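Handout 3: Getting the table cell ready

Read this before your first shift on Orby, the two-arm cell we use for the table assembly task. Trumby is set up the same way apart from its cabling, covered in the next handout.

Start with the arms parked and the power off. Smooth the black sheeting and lay the table top on it upside down, sockets facing up. Loose legs go on the right, narrow ends pointing away from the arms. Then check the cables. Each gripper cable needs enough slack for a full wrist turn, but a loop that hangs too low will snag on a leg. Power up, home both arms, and run one leg at low speed with a hand near the stop button.
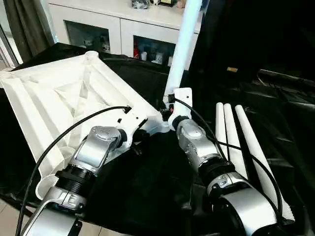 Dariusz Baran would add that homing should be repeated after any cable change, even a small one. He lost a morning in April to a wrist that was off by 2 degrees, and the log showed nothing wrong.

Log every fault, including the ones that clear on restart. The cell had run 1,658 cycles by 15 Jul 2023, and 171 of them ended in a stop. Most were grip faults.
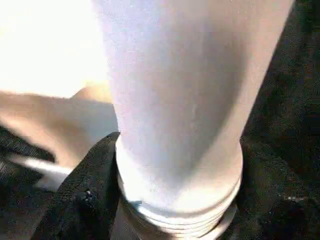
Finger covers are the part you will replace most often. Take the finger off the bracket first – do not peel the cover in place – and wipe the metal before fitting the new one. The cover has a fine texture that picks up lint or dust, like the white speck on this one, so brush it at the start of each shift. Check the grip height as well. The finger should press at the ridged end of the leg, and if it has crept up onto the smooth part, teach the pick point again.

Spare covers are in the Pleken box. Sign for what you take.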